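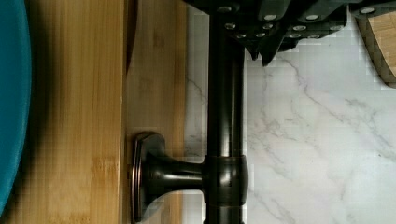 What does the Pleteck wrist-view kit record?
Colour video from a small camera fixed at the gripper, together with joint positions, finger opening and commanded motion, all stamped against a single clock.

Pleteck Wrist-View Kit, two-finger version
Manufacturer: Merholm
Category: Research equipment, manipulation learning
Page revised: 18 January 2018

Overview
The kit is intended for laboratories training manipulation policies from demonstration. An operator guides the arm through a task and the recorder stores each attempt as a separate episode. The method supported is behavioural cloning from the wrist view alone, with no fixed overhead camera and no markers on the work surface.

Close to a countertop, the wrist view has two properties that matter for training. The finger tips stay at a near-constant position in the picture, which gives the network a stable reference for alignment. The gripper body also hides part of the workspace, and the hidden part changes with approach angle. Policies trained on this view must therefore tolerate partial observation of the target.

Reflective and patterned surfaces
Dark metal fittings are a known difficulty. A cylindrical rod with an oil-rubbed bronze finish returns a narrow bright highlight along its length, and estimators that rely on edges tend to lock onto the highlight instead of the outline. A bronze rod with its collar and mounting plate, set where bamboo meets grey-veined marble, is representative of the test arrangements. Wood grain runs in long parallel lines that can be mistaken for object boundaries. Marble veining is irregular and low in contrast, and causes fewer false edges.

Test results
The evaluation was carried out at the Grarkstead laboratory under Florencio Alcaraz. The training set held 554 demonstrations of reaching, grasping and placing on mixed surfaces. Two networks of identical size were trained, one with colour jitter and synthetic highlights added to the input, the other on unmodified video. Each was run for 1,000 trials with object positions drawn from the same list.

Successful grasps, unmodified video: 434
Successful grasps, augmented video: 717
Trials per network: 1,000

A trial was scored as a success if the object was lifted clear of the surface and held until the arm reached its rest pose. Slips during transport were scored as failures. Most remaining failures of the augmented network occurred on approaches where the fingers descended beside a rod parallel to the line of sight. Depth along that axis is poorly constrained by a single camera. The result should not be extended to transparent objects, which were excluded.

A follow-up series with the Acuña controller began in September. It uses the same demonstrations and replaces the position output with a velocity output. Results will be added to this page when scoring is complete.

Supplied with the kit
Camera bracket and fasteners
Small-format colour camera
Recorder unit with power supply
Two pointed finger tips, dark finish
Calibration target
Episode viewer and export software

Installation notes
Fit the bracket before calibrating. Both finger tips must remain visible through the full range of opening. Tighten the bracket screws in a diagonal sequence and recheck them after 200 episodes. Recalibrate whenever the camera, bracket or finger tips are removed.

Set exposure manually. Automatic exposure responds to pale stone and darkens the metal parts, and the shift in brightness between episodes is learned as if it were part of the task. Even, diffuse lighting is preferred, although specular highlights on finished metal cannot be eliminated by lighting alone.

Data format
Episodes are exported as one folder each, containing the video, a table of states and commands, and a plain-text task label. Failed attempts are kept by default and flagged in the table.

Ordering
Quote the arm model and wrist flange pattern when requesting a price. Brackets for non-standard flanges are machined to order. Replacement finger tips are sold in pairs.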